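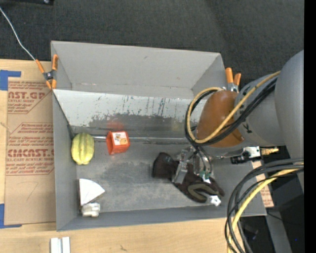
A sorter at the Ernon depot told us that the worst bins are the ones with a little of everything in them. A bin full of gloves is a two-minute job, she said, and so is a bin full of cups, but put one glove in with the kitchen things and you stand there thinking.

Figure 2. Mixed contents in an open gray bin, including a ribbed yellow-green squash, an orange-red plastic container with a label, and a dark work glove.

4.2 Mixed bins

Most of the sorters we spoke with made a similar remark in some form. We therefore separated the bins by the number of item groups they held before looking at sorting time. The groups were the eight used on the depot's own shelf cards: food and food-like items, kitchenware, packaging, clothing, hand tools, toys, stationery, and other. A bin was called mixed if it held items from three or more groups. Of the 482 bins logged at the Ernon and Kerard depots, 171 were mixed by this rule.

The bin in Figure 2 has few items in it, and they differ a good deal in shape, surface, and likely use. The squash is easy to place by shape and color alone. The container next to it is harder. It is box-shaped and carries a white label with a small picture, so one sorter might file it as kitchenware and another as packaging. The glove goes to clothing under the shelf cards, although sorters at Kerard wanted work gloves kept with the hand tools. We followed the cards in all counts and noted the disagreement in the log.

Small pieces caused more trouble than large ones. In the lower left of the same bin a white wedge-shaped object touches a small translucent one, and another small white object sits by the fingertips of the glove. Pieces of this size were often left until last. Several were put into "other" without being turned over, and when we checked these later we moved a fair share of them to toys or packaging. Sorters working from the Prostska sheet, which has drawings in place of group names, used "other" less often. We did not test whether the drawings were the cause, as that sheet was only in use on the Wednesday shift.

Position in the bin mattered less than we had expected. We had planned to score items by distance from the nearest wall, on the idea that things lying against a side would be missed or picked late. Large items against a wall were picked as early as those in the middle. Small items near the close wall were picked late, but so were small items elsewhere, and the difference between the two was too slight to report as an effect.

The condition of the bins themselves was recorded in a separate column. Scratches, chips, and worn patches were common, and the floor and sloping panel in Figure 2 show wear of this sort. Two sorters mentioned that pale items were hard to see against scuffed areas. We have no measure of contrast for the logged bins and leave the point as a comment.

One limit of the counts should be stated. Items that held other items, such as a jar with buttons in it, were logged once under the outer item. This rule was taken over from the earlier Mushi survey so that the two sets could be compared. It lowers the number of groups recorded for some bins, and a few that we list as single-group would be mixed if their contents had been logged one by one. Section 4.3 gives the sorting times with these bins left in.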